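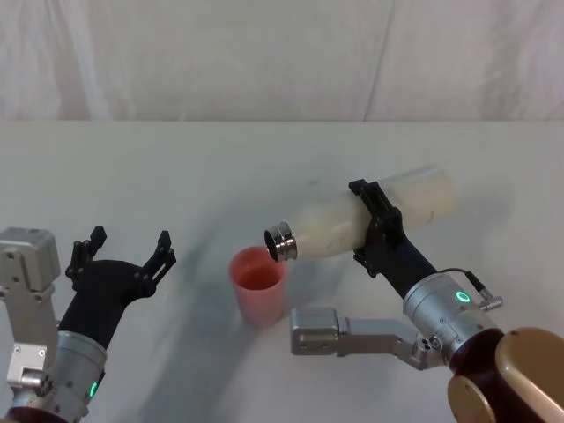 TALKS / SPEAKER NOTES

What was in the house: reading probate inventories
Monday group, 7:30 start, talk 40 mins if I don't wander

Water. Glasses. Handouts on chairs BEFORE people sit down, not after like last time.

Opening. Skip the thanks, Glenys does those. Straight in with the reading:

"Item in the hall one table bord, one forme, two old chaires and a paire of pothooks"

Read it slow. Let them hear the spelling. That's a man's front room in Tilcombe in 1637, written down by two neighbors within days of the funeral. Ask who here could list their own front room in one line. Wait for the laugh, move on if there isn't one.

What an inventory is
Someone dies, owns enough to bother with. Court wants a list of movable goods with values. Two to four men walk through the house and write it up. Room by room if we're lucky, one big heap if we're not. Land not in it. House itself not in it. Debts owed TO the dead person usually at the end, and worth more than the cows sometimes.
Wife's things — mostly missing. Say this early, somebody always asks at the end and then there's no time.

The Tilcombe bundle
Almost 400 survive for the parish and the farms round it. Evie Horrocks started the transcripts, I took over the later ones. Her notebook is better than mine. Mention that she did the ink-damaged ones with nothing but a desk lamp and patience.
We've done the front half properly. The rest are in draft, don't let people quote from the draft.

How to read one (handout side A)
Start with the last page, get the total. Then you know if you're looking at a rich man or a poor one before the words get hard.
Next the appraisers' names. Same names over and over, you learn their habits. One of ours never names a room. One can't leave a bucket out.
Then rooms. Hall = main living room, NOT a passageway. Chamber = upstairs mostly, but "chamber over the hall" tells you for sure. Buttery has no butter in it, or hardly ever. Drink.
"Lumber" and "things forgotten" — my favorite line in any of them. Usually a few pence. Covers the appraisers if a spoon turns up later.
Numbers: small roman, last i written as j. So iij is three. Do one on the board. Do NOT do the long one on the board, took ten minutes in July and I got it wrong.

Beds
Spend time here. The bed is often the most expensive thing in the house. Feather bed = the mattress, bedstead is seperate. Flock is cheaper. Curtains on a bed mean warmth and a bit of showing off.
Sheila Lightfoot's example: widow with one kettle, one stool, and a feather bed worth more than everthing else she had. Read the whole thing out, it's short.

Traps
Values are low. Second-hand prices, friendly neighbors.
A thing not listed doesn't mean a thing not owned. Could be left in the will, already handed to a son, or worth too little to write.
Season matters. No corn in the barn in spring tells you nothing.
"Old" is put in front of everything. Old coverlet, old cart, old mare. Don't build a theory on it (I did. Brenda Bainbridge talked me down.)
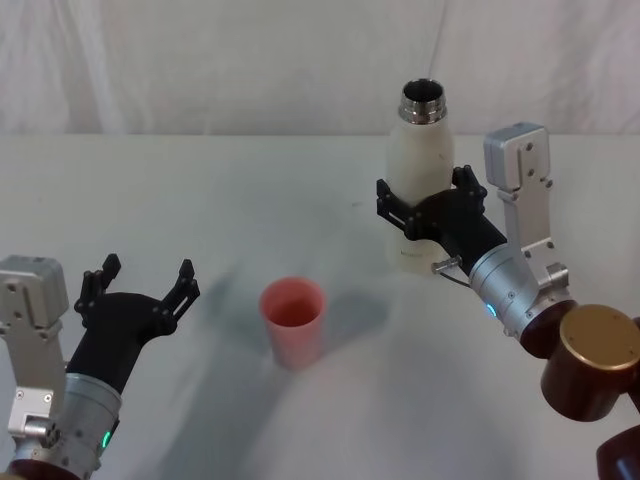

Do I need Latin to read these?
Very little, as the list of goods is nearly always in English and the Latin is mostly in the court's note at the bottom, which says the same few things each time.

Back to notes. Handout side B now, the practice page.

Practice bit, ten mins
Pairs. They get the short one, the blacksmith. Give them the first line free. Walk round. The word everyone sticks on is "andirons", it's spelled with an h on the front and no one sees it. Let them struggle a while and then say fireplace.
If quick: ask which room he was wealthiest in. Answer is the shop, by a mile. Anvil, bellows, and iron in bars.
If slow: skip page two, go to debts.

Debts, if time
Folks owed him small sums all up the valley. You can nearly draw a map from it. Lautaro Jara did draw one, it's on the side table, please no coffee near it.

Where to find your own
County record office first. Ask for the index by parish, then surname, then try every spelling you can stand. Take a pencil. Check if they let you photograph and what they charge.

Last slide is the widow's list again, no commentary, leave it up while people get their coats.

Glenys has the key and wants us out by 9:15. Bring back the extension cord, it's hers.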